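## 4. Findings: the counter as a shared shelf

### 4.1 Where things end up

We came into this part of the study expecting the kitchen drawer to be the star. Drawers are private, they fill up, and people love to complain about them. What we found instead was that the households in Cencombe talked far more about their counters, and talked about them with real feeling! A counter is open to everyone who walks in. It is a work table, a parking spot, a place to leave the mail, and (in more homes than we expected) the spot where a family settles small arguments about who makes breakfast and how.

Of the 70 households that took part, 61 kept at least one heating appliance out on the counter at all times. We call these "standing" appliances, a term we borrowed from one of our participants, who used it for anything in her kitchen that "stands there whether I need it or not." Standing appliances shape everything near them. They claim the outlet first, and then the crumbs, the butter, the knife and the plate all gather close by. Once a toaster has a home, the bread board tends to follow it, and the board is then very hard to move.

The pull between toaster and board was one of the most enjoyable patterns to trace in the whole project. People slice, turn, drop the bread in, and turn back. When the board sits within an arm's length of the slots, the crumbs stay in one zone and the person stays in one place. When it sits across the room, there is a trail. Participants knew this very well and had strong views on it. One father of two in the Wernero apartments told us he had moved his board 3 times in a single month before he was happy, and that he could now make toast for the whole family "without lifting my feet."

Figure 1 gives a typical grouping, with the board lying flat beside the appliances and the drinking and storage items pushed to the back.

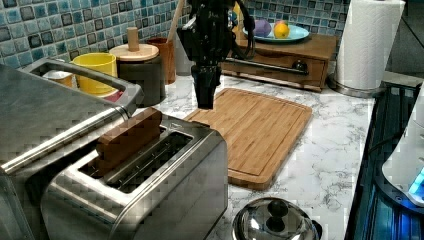
**Figure 1.** Breakfast zone with two-slot toaster, bamboo cutting board, cups and lidded canister.

Storage at the back wall follows its own logic. We sorted the items people kept there by how often they were picked up in a normal week, using the diaries described in Section 3. Cups came out on top, which will surprise very few readers. Canisters were more interesting. Many of them were opened only every few days, yet their owners wanted them in view and gave them some of the best space in the room. Asked why, people spoke about the lid, the color, the feel of the knob in the hand, or the person who had given it to them. A canister on the counter seems to be partly a tool and partly a thing to look at, and we think earlier studies of kitchen storage were too quick to file it under decoration.

### 4.2 The board as a boundary

Cutting boards did a job we had not planned to study at all. In the interviews, people described the board as the edge of the "real" work area, even in kitchens with plenty of clear counter around it. Food on the board was being worked on. Food off the board was waiting, or finished, or somebody else's. Children as young as four understood this rule and could explain it to us with great patience.

Boards with a groove cut near the edge made the boundary stronger still. The groove is there to catch juice, of course, but participants who never carved meat still spoke warmly of it, since it held back crumbs and stray seeds and gave them something to sweep toward. Ogunleye's notes from the home visits are full of small remarks on this point. In one of them, a participant runs a finger along the groove of her board during the entire interview, stopping only to pour tea.

Angle mattered too. We had asked people to leave their counters as they were before each visit, and very few boards had been set square to the wall. Right-handed and left-handed users often turned the board in opposite directions, and in mixed households it could be turned several times a day. We did not record these turns in a steady enough way to report them here, and we would love to see someone take this up.

### 4.3 Slot toasters and ovens side by side

Keeping a slot toaster next to a larger countertop oven looks wasteful on paper, as both will brown a slice of bread. Participants who owned both did not see it that way. The slot toaster was for speed and for one or two people. The oven was for melted cheese, leftovers and weekends. Tamunoemi Ogunleye, who led the visits, suggested the terms "hurry heat" and "slow heat," and the pair proved so useful during coding that we kept them.

Only 4 households had ever tried to give up one of the two. In each case it was the slot toaster that went into a cupboard, and in each case it was back on the counter by September.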